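The long way round to Stullham

I first went to Stullham Rovers on a Monday night in August, which is a daft time to fall for a football club. It was freezing, the pie warmer had given up and the home side lost by three. I've been back for nearly every home game since (my family has stopped asking where I am).

The club dates from 1877, or so it says over the gate, and it has never won the league. Not once! It has come second, it has come last, and for one glorious winter it sat on top of the ladder until Skitwood turned up and put four past it in the rain. People at the ground still talk about that match as though it were a flood.

What brought me back this season was the transfer window. Stullham doesn't usually have one, or not one you'd notice. A bloke leaves for work, his cousin gets a game, and that's your lot. Then Lacson, who play two divisions up and have a proper grandstand, came asking about the Rovers' left winger. He's quick, he's local and he'd scored 29 goals in two seasons, so you can see why.
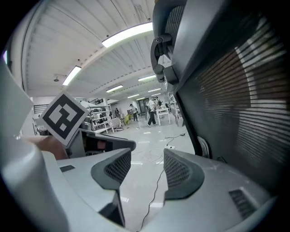 One supporter behind the goal told me she'd have driven him to Lacson herself, because a kid that good only gets asked once or twice and the club would muddle through without him. Her neighbour on the rail wouldn't hear of it. He reckoned they should have held out for more money, or at least a set of decent training balls.

In the end he went - two-year deal, his old number still free - and Stullham used the fee to fix the drainage at the Clornetti Road end. I love that. Other clubs buy a striker, this one buys gravel.

The first game without him drew 891 through the gate, the best crowd in years, and I'd guess 100 of them had come purely to see how bad it would get. It finished one-all. The equaliser came off a defender's knee from a corner, and the noise was ridiculous.

Skitwood are next, away. I've already booked my seat on the bus.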